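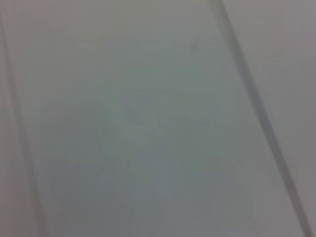

Course notes by Duarte Macedo
Home Organization, Part 3: Lids, Panels and Flat Surfaces
Updated 23 December 2020

Welcome back, everyone, and thank you to those of you who wrote in after the last handout with so many good questions about drawers. I have tried to work the answers in wherever they fit. If yours isn't covered, bring it along to the next session and we'll talk it over (I'll put the kettle on, as usual).

We are dealing with flat things now: lids, loose panels, shelf boards, trays, the tops of storage boxes. They get very little attention in most books on tidying, and I think that's a shame, because a flat surface is where most of our clutter lands first. You come in with your hands full, there is a nice level place at hip height, and down it all goes.

1. Looking at edges

Before you clean or sort anything flat, get down close and look at where one surface stops and the next begins. A pale gray surface can seem like one plain sheet from across the room, and then up close there is a dark line running down it, with a lighter band beside it, much like the raised edge of a panel or a lid. A second line may be so faint that you only catch it when you tilt your head. Gray is a tricky color this way. It goes bluish in one part and a little pink in another, and your eye smooths all of that over if you let it.

I ask you to spend time on this because edges are where dust and crumbs collect, and they also tell you how a thing comes apart. Run a fingertip slowly along the line. If you feel a step, you probably have two pieces, and one of them may lift. If you feel a groove with a firm bottom, it may only be decoration. Please don't go at it with a butter knife to find out! I did that once to a blanket chest of my aunt's, and there is a mark on it to this day.

2. Cleaning a flat surface

Work in this order, at least the first few times:

Take everything off. Everything, including the lamp.
Dust with a dry cloth, starting at the far side and coming toward you.
Wipe with a damp cloth. For most painted or sealed surfaces, 500 ml of lukewarm water with a drop of dish soap will do a whole room's worth of lids.
Go along each edge with a corner of the cloth wrapped over your finger.
Dry it straight away with a second cloth and leave it bare for 5 minutes.

That last step is the one people skip, and I understand why, but a box lid put back damp will stick, and paper set on a damp shelf will curl. Kerttu Väisänen, who taught this course with me in May, likes to leave hers bare until the next morning. I don't have the patience for that, though her shelves do look better than mine.

3. Matching lids to boxes

Those of you with the Orby boxes will know that the medium and large lids look nearly the same and do not fit each other. The Lobo ones are easier, as the lid is hinged, but then you need room above to open it – measure that before you choose a shelf. With older or mixed boxes, the simplest way is to bring every lid and every box to one table and try them in pairs. Set the leftovers to one side. A lid with no box can live on as a tray under flowerpots for a while, and after six months you may let it go.

Store boxes with their lids on if you have the space. If you don't, nest the boxes and stand the lids upright beside them, like records, with a bookend to hold them. Lids piled flat slide about, and the one you want will be at the bottom.

4. Keeping a surface clear

Choose one flat surface at home, a small one, and decide what is allowed to stay on it. Write it down if that helps. A bowl for keys, say, and the lamp. Anything else that lands there during the day gets moved before bed. The group that worked in the Rornine studio last spring tried this for three weeks, and over half of them carried on with it afterward, which pleased me very much.

If you share a home, talk about it first. It's no good choosing the hall shelf if somebody else has been happily putting their gloves there for years – find the gloves a place, and then choose the shelf.

For next time

Pick your surface and find all of its edges, including the underside if you can reach it.
Bring one lid you can't place. We'll have a swap table.
Read the second half of the Ellov booklet, from "Shelves" onward. The part on brackets is rather dry, so feel free to skim it.

Spare cloths are in the basket by the door. Please take one if you need it, and bring it back washed when you can.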